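Call for Participants: Household Habits Study

The Standness Institute is seeking adults to take part in a study of how people keep and use everyday items at home. The study is directed by Jihad Rawashdeh and will enroll 300 residents of Emside and Tlapale.

Participants will complete a short weekly diary for 11 weeks and attend 2 interviews at our Emside office. Each interview lasts one hour. Diary forms may be completed on paper or online.
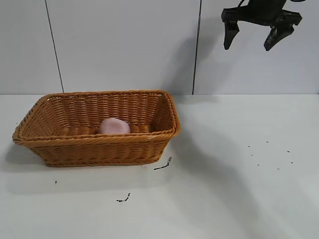 Do I need to live alone to take part?
People in households of any size may apply, but only one adult per household can be enrolled.

Eligibility

Applicants must be 18 or older, have lived at their current address since at least last January, and be able to read and write in English. Employees of the Institute and their immediate families may not apply.

Compensation

Those who complete all diaries and both interviews will receive $100, paid by check. Partial payment is available to participants who withdraw early — please see the consent form for the schedule. Travel within Emside is not reimbursed.

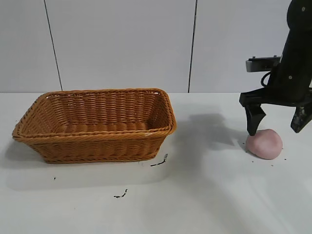
Wicker basket on a white tabletop.

How to Apply

Request an application packet from the Dranico Building front desk or by mail. Completed forms must be received by 10/01/2022. Applicants will be notified in writing whether or not they are selected. All diary entries and interview records are kept confidential and stored without names.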